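Let the Small Clubs Keep Their Own Cup

By Jolán Illés
Monday, March 14, 2022

I came to football in this country as an adult, with a foreign accent and bad knees, and I have supported Skendemgate for nine seasons. Before this I supported nobody with any seriousness. My father preferred water polo. So I ask the reader to accept that I am not defending my childhood when I say that the proposal to move our regional cup to neutral grounds is a mistake, and that the people who wrote it have perhaps not stood behind a goal in October for some time.

The proposal is short, four pages. From next season every tie after the second round would be played at one of two larger stadiums, on a fixed weekend, with both matches sold on one ticket. The argument is that attendance will grow, that the pitches will be better, and that a broadcaster may become interested. Gøran Solheim, who coaches Rokent and whom I respect very much, supports it. He told me after their last home game that his players are tired of losing matches to mud. I understand him. I saw the mud.

But a cup is different from a league, and I would like to explain why I think the ground belongs to the competition as much as the ball does.
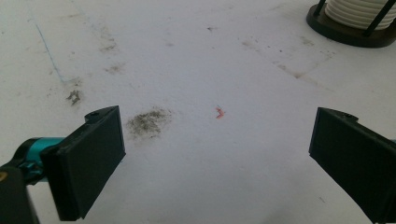

In a league the better side has thirty chances to show that it is better. In a cup it has one, and the small club has only a few things on its side: its own crowd, its own slope, its own wind. When Pluta came to us two years ago they were two divisions higher and they warmed up like people who had already eaten the dinner. On a level surface, as flat and white as a bench top, with one bit of red lying on it and a few smudges for the eye, I am sure they would have beaten us by four. They met instead our near touchline, where the ball slows down on its own, and their winger needed the whole first half to learn this. Our left back learned it at age eleven.

It was 1-1 at ninety minutes and we lost on penalties. I do not complain about the penalties. I still hear people speak of that afternoon in the bakery.

The attendance was 818. I mention the number exactly because the proposal says that ties at this level are played "before negligible crowds", and I find this word unkind. For a town of our size it was a large part of everybody who can walk. The stadium they want to move us to has many thousands of seats. Put the same 818 people in it and you have a quiet room. A crowd is also a question of how close the people stand to each other, and to the linesman.

There is also the matter of travel. From our clubhouse to the nearer of the two proposed stadiums is 65 kilometres, and there is no evening bus back. Consuelo Bravo organizes our away coach and she has already done the calculation for a family of four: seats, tickets, something hot to eat. She would not let me print the total because she thinks it would discourage people from asking her for a price. I can say that it was more than I spend on football in two months.

The answer from the league office is that they would offer each club a payment of $2000 to replace the lost gate. It is honest money and I do not sneer at it. For some clubs it will be more than they would have taken on the day. But a gate is also the tea bar, the raffle, the man who comes once out of curiosity and then buys a season pass for his daughter. He will not come once out of curiosity to a stadium 65 kilometres away.
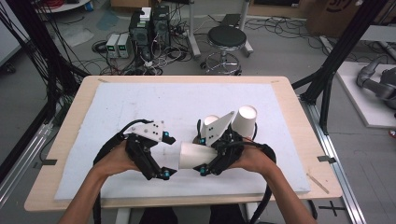

What the better pitch cannot give

I want to be fair to the argument about quality, as it is the strongest one. Dorottya Medve played in midfield for Somogyi for a long time and now coaches their under-sixteens, and she told me plainly that I am romantic. A young player, she said, should have at least one match a year on a proper surface, where she can see what her first touch is worth. Bad grounds teach bad habits. You learn to kick it long and hope.

I thought about this for a week and I believe she is right about the young players. For them I would make the change tomorrow. Let the youth cup be played at the big stadium with both finals on one day, and let the parents take their photographs. Nobody's gate is lost there, for the entry is free already.

For the senior cup I remain stubborn. The surface is the same for both sides, and the side with more talent still wins most of the time. Look back through the results of any season you like. The upset is rare, and it is the reason we come. If we remove the conditions in which it can happen, we keep a very tidy competition that ends every spring with the same two captains shaking hands.

A compromise is possible and Eifion Jenkins, our secretary, has put it in a letter. He suggests that the semifinals and final go to a neutral ground, and that every earlier round stays where the draw puts it. If a pitch fails inspection twice, the tie moves to the opponent's ground, so that a club has a reason to look after its drains. I would add that the lower club should be home by right in the first three rounds. It costs the office nothing and it would fill some small grounds with people who normally stay home and watch the foreign leagues on television.

The broadcaster I leave for last, since I do not really believe in the broadcaster. For as long as I have followed this league there has been one who "may become interested". Perhaps this time he exists. If he does, I think he would prefer to film a packed fence and a nervous favourite than two matches in front of empty blue seats, but I have never worked in television.

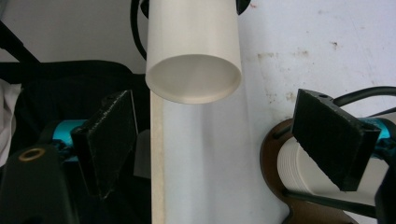 White pipe, open end down, in front of the edge of a board.

The clubs vote at the end of the month, one vote each. I am told that Rokent and Pluta are in favour, that Somogyi is divided, and that we are against by everybody except our goalkeeper, who has to stand in the worst of the mud - and he has my sympathy. If your club has not yet discussed it, ask for Eifion's letter before the meeting. It fits on one page, and he will post it to anyone who telephones him after supper.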